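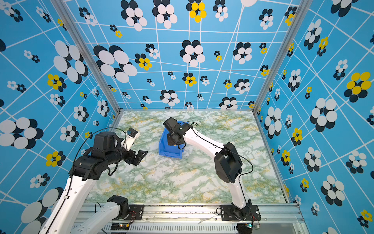
Sheena Laing

Since I started reading old letters I cannot walk past a wallpaper without stopping. So, a small thread about patterns on walls, and about my great-grandmother's house.

The house was built in 1852. My family came into it much later, but we have a box of letters from the first owners. I have read 4 of them so far. The handwriting is terrible.

In one letter, dated 1861, the wife complains that the paper for the front room did not arrive and the guests are coming in May. She asks her sister to send "anything with flowers, but not brown."

I love this sentence very much. I have the same opinion about brown.

Sky blue with flowers on it is what I would choose for myself. White, black and yellow ovals put together into blooms, some tiny, some large, and thin white lines crossing behind them. It is cheerful and it does not try to look like a real garden.

My husband prefers plain paint. We have discussed this for many evenings.

A practical thing I learned: with a big pattern you must buy more paper than the wall needs, as every strip has to meet the flowers of the strip before. I did not know this in our first apartment. The flowers there had half heads.

A second thing. Lines that cross are less forgiving than flowers. If your corner is not straight, the lines will tell it to every visitor.

The shop Rankin in our town let me take home a sample book for one weekend. I turned the pages so many times that my daughter asked if it was a novel.

I also asked at Tetik, but they wanted 300 for the hallway alone, without the paste. I said thank you and went for a coffee.

Now I am trying to read the fifth letter. I can see the word "paper" again, and something that is either "ruined" or "received." If anybody here is good with old handwriting, please write to me.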